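In Defence of the Old Processor

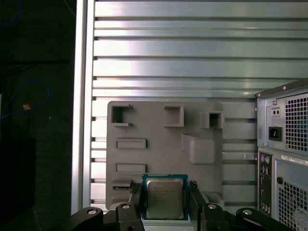
A desktop CPU, metal side out, with the grey practice board behind.

I paid $70 for a second-hand chip in April and my neighbour paid over 800 for a new one. We both read email. His reads it, I'm told, with headroom.

Learn to fit one on a plastic board first - no pins to bend, no tears - and the mystique goes by Friday.

Jana Seidel

Comments

Koval fan: Headroom matters.
Trish: Mine's from Uscombe, still going. Grey market, grey hair.

Last updated: April
Contact | © Grisard | Back to top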